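Episode 597 failed at the regrasp. Sosina Negash marked it, reset the simulation and put her hands back on the leader arm.

The task had been specified by Katus in one line: transfer the cylinders to the block. The specification gave no order. Andri Koller had taught the first set and always started with the cylinder nearest the black box. The policy trained on his data started there too, and stalled whenever that one was missing. Sosina had been hired in September to vary things.

She worked from the upper floor of the Birhane building in Ploltulbridge. The leader arm was clamped to her desk. The follower existed only in the renderer. Joint angles went down the line, contact forces came back as a faint resistance in the trigger, and the delay was low enough to ignore before lunch.

"You're hovering," Andri said over the headset.

"I'm deciding."

"It records that as well."
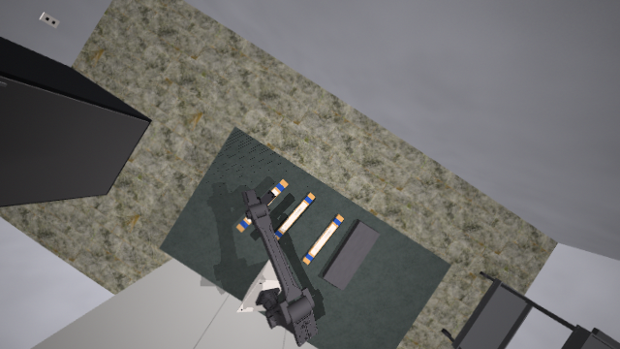
She knew it recorded that. A pause in a demonstration was data with the velocity near zero, and a policy would learn to pause without learning what the pause was for. Andri trimmed his. His episodes were clean and all the same length, and Berkis, who signed off on the training runs, used them in presentations.

Sosina rotated the wrist until the jaws were square to the long axis, descended, and closed. The trigger stiffened. She lifted, crossed to the block, lowered, released. The success flag went green.

"Leave the pause in," she said.

"It'll dither."

"Then it dithers. Run it both ways."

He ran it both ways. The trimmed set and the untrimmed set went to the cluster at 4 in the afternoon, 1,628 episodes each, same seed, same learning rate. She went home on the late tram with her right forearm aching.

In the morning the results were in the shared folder. The trimmed policy was faster. On the seven layouts neither of them had demonstrated, it closed on empty mat in five. The untrimmed policy stopped above the objects every time, held its position, corrected the wrist by a few degrees, and went down.

Andri played one of the runs at half speed, then again at full.

"That's your wrist," he said.

Sosina pulled the leader arm toward her and loaded episode 598.

Contact the editors | Copyright remains with the author | Back to top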